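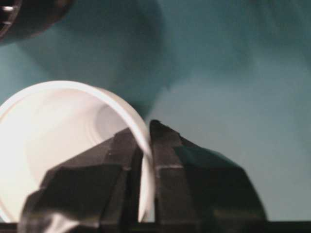
Section 4 covers the fitting and first calibration of the Grirari trackside timing receiver at club and regional circuits. It assumes the antenna loop is already cut into the surface at the start/finish line and that the loop resistance has been recorded. Keep the loop terminals clean during the work. A plain white plastic cup laid on its side makes a serviceable tray for terminal screws, with its mouth turned towards the installer.

By Thoa Kim
9 Nov 2021
2 min read

4.1 Mounting the receiver

1. Switch off the supply at the timing hut and disconnect the battery.
2. Fix the bracket to the inside of the pit wall, on the driver's right, with the cable glands facing down.
3. Feed the loop cable through the left gland and tighten by hand. Do not use pliers.
4. Connect the loop to terminals A and B. Polarity does not matter.
5. Connect the earth strap to the bracket – not to the Armco.

CAUTION: Do not work on the pit wall while the circuit is live. Obtain clearance from the clerk of the course before crossing the white line.

4.2 First calibration

1. Reconnect the battery and restore the supply. The status lamp flashes amber.
2. Set the gain dial to 67.
3. Place a charged transponder on the loop at the centre of the track. The lamp turns green.
4. Move the transponder to each edge of the track in turn. If the lamp drops back to amber, raise the gain by 2 and repeat from step 3.
5. Send one car past at pit lane speed, then once at racing speed. Both passings must appear on the Forngate display.
6. Save the settings. The receiver stores up to 4000 passings before the oldest are overwritten.

NOTE: Karts carry the transponder lower than sedans and need less gain. Store a separate profile for each category.

NOTE: Keep the receiver at least one metre from radio repeaters and generator leads. Interference usually shows as duplicate passings from a single car.

4.3 Before each meeting

Check the loop sealant for cracks, particularly after resurfacing or a hot spell. Colour-coded cable tags that have faded should be replaced before scrutineering opens.

Comments

Asger Kjærgaard: Does step 4 apply to the older Stunenel loops? Ours loses the far edge at any gain under 80.

Thoa Kim: Yes, but check the loop resistance first. A bad joint gives the same result.

Ketsara Intarasuk: We had duplicates all through the September round. Moved the generator lead and they stopped.

Kha Ninh: Gain dial on mine has no numbers past 60. Is there a replacement label?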